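Firnow Student Fund: progress report, August
Project: Breakfast station, Prudinach Robotics Club

You asked for a short update, so we have left out the part about the bus.

Since the last report the club has spent $1000 of its $1000 equipment award, and we would like to point out that this is exactly on budget. Most of it went on gripper parts and the rest on screws, which vanish at Dewulf Hall at a rate our physics students are still discussing.

The team planned four kitchen tasks for the summer. Two are ready to record: taking bread out of the toaster and moving food onto a plate. The rice cooker task is behind schedule. Closing a lid sounded simple when we wrote the proposal, and the members who wrote it have been assigned to it. The fourth task, pouring from a bottle, will wait until everyone agrees on what goes in the bottle.

Students record each task by hand with the grippers. Sessions run until 6 p.m., when the building is locked whether or not we have finished. The black backdrop went up in July and has been rehung more often than we care to report. It now has clips and large colored letters, and the letters took longer to approve than the wiring plan.

Next month we train on the recordings and get ready for the Lilance student showcase. Our request for the second payment is attached. It includes a line for more screws and one for bread, since the members keep eating the test materials. 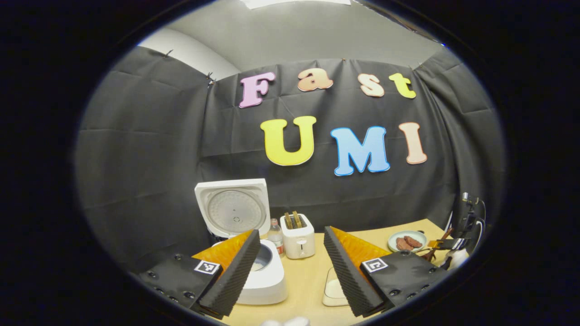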